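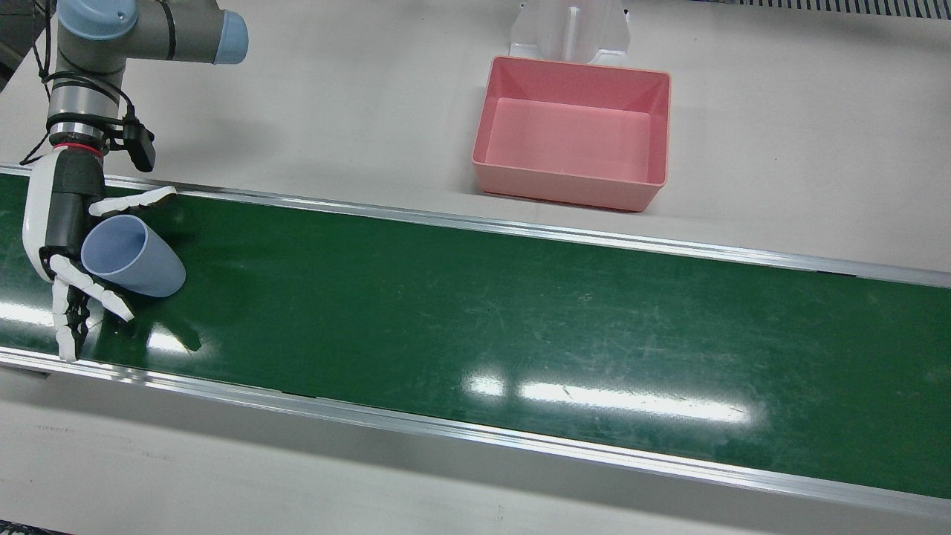

Wistov 4 review: grasp planning and belt tracking for multi-fingered hands

6 May 2025

Wistov is a software package for picking objects off a moving belt with a robotic hand. It takes in camera data, estimates where the object is and how fast it is traveling, picks a grasp, and sends joint targets to the arm and the hand. It is made by Bramum, which also sells a simulator and a calibration tool. I have used version 4 since August on one cell with one collaborative arm and a multi-fingered hand. This review covers the planner, the tracker, the editor and the logs. I did not test the simulator.

I paid for the license. The single-cell price was $4000 for the first year, with updates and email support. Renewal is $1000 a year. The software keeps running if you don't renew, but you stop getting new object models and driver fixes.

Installation

Wistov runs on a Linux workstation with a separate graphics card. The installer worked the first time. Getting the hand driver to talk to the planner took most of two days. The hand's joint order in our driver did not match the order Wistov expects, and the only sign of it was that the fingers closed in a strange sequence. There is a remapping file for this. It is described in the appendix of the manual and not in the setup chapter, so read the appendix first.

Camera calibration is good. You hold a printed board in the workspace, move the arm through a set of poses, and the tool solves for the camera position. It reports the error in millimeters and shows which poses contributed most to it. I dropped two bad poses and ran it again, and the result was good enough to work with. I have only had to redo it when someone moved the camera mount.

Perception

We handle light plastic items: cups, bowls, small tubs. Most go from a green conveyor to an open bin next to it. The belt is glossy, and the overhead lights leave long white patches on it. In version 3 those patches were a real problem. The segmenter would call a patch an object and the arm would start toward it. Version 4 has a background model that you train by running the empty belt for a few minutes. After that the false detections mostly stopped. They come back if the lighting changes, so we retrain when a fixture is replaced.

Scratches and scuffs on the belt did not bother it at all.

Pale objects are still weaker than dark ones. A light blue cup sitting inside a patch of glare can lose half its outline, and the pose estimate then flips between rim and base. The planner handles this badly. It will commit to the first estimate unless you turn on the setting called "confirm pose," which waits for three matching frames. Turn it on. It should be the default.

Grasp planning

The planner is the main reason to buy Wistov, and for tapered objects it does well. For a cup on its side it usually proposes a wrap, with the thumb on one side and the curled fingers on the other. It can also propose a rim pinch, which is faster but drops more often in our cell. You can rank grasp types per object, and I put the wrap first for everything with a closed base.

Each proposal comes with a score and a short list of what counted against it, such as nearness to the side rail or a wrist angle close to a joint limit. I found this more useful than the score. When the arm kept refusing cups near the far rail, the list showed that the collision model of the rail was too tall. I corrected the height and the refusals ended.

There is no force planning to speak of. You set a maximum closing effort for each object and the fingers stop when they reach it. For thin plastic I had to find that value by trial. Bramum says a contact model is planned, but I would not buy the product on that basis.

I ran one counted test, with the belt at our normal working speed and cups placed by hand in any orientation. Out of 1000 attempts, 37 failed. I sorted the failures from the logs. The largest group was bad pose estimates in glare, and the next was the thumb touching the belt early. Seven were driver timeouts that had nothing to do with the grasp.

Belt tracking

Tracking can use an encoder on the belt or the camera alone. With the encoder it is steady. With the camera alone it is fine at constant speed and poor when the belt starts or stops, where the hand arrives slightly late. If your belt stops often, fit an encoder.

Replanning during the approach works as advertised. If a cup rolls, the planner shifts the target and the arm follows. If it rolls too far, the arm backs off and waits for the next one. The back-off height is a global setting, and I would like to set it per object.

Task editor

Tasks are built from blocks in a browser window: detect, approach, grasp, lift, place. It is easy to learn. Larger tasks get hard to read because blocks can't be grouped. There is a Python interface that covers everything the editor does, and I have moved most of our work to it. Its documentation is better than the manual.

The place block needs work. It wants one fixed drop point for each bin. Spreading items across the bin floor means writing the offsets yourself.

Logs and replay

Every attempt is saved with video, joint positions and the chosen grasp. You can scrub through one and see the planned and measured finger positions together. Log files are large, and automatic deletion is off by default. Our disk filled up in the second week and the cell stopped with an error that did not mention the disk.

Compared with Awwad

Before this I used the Awwad planner. Awwad costs less and is simpler with a two-finger gripper. Its support for hands is limited to preset shapes, and it has no replay tool. For parallel grippers I would still choose Awwad. Bratthorpe, the reseller we bought from, carries both and let us try each for a month.

Support

I sent four tickets. Three were answered the next working day with a fix. The fourth, about grouping blocks in the editor, is still open.

Rating: 4 out of 5

Good: grasp proposals with reasons, calibration, replay, Python interface
Bad: pose confirmation off by default, no force planning, weak place block, disk handling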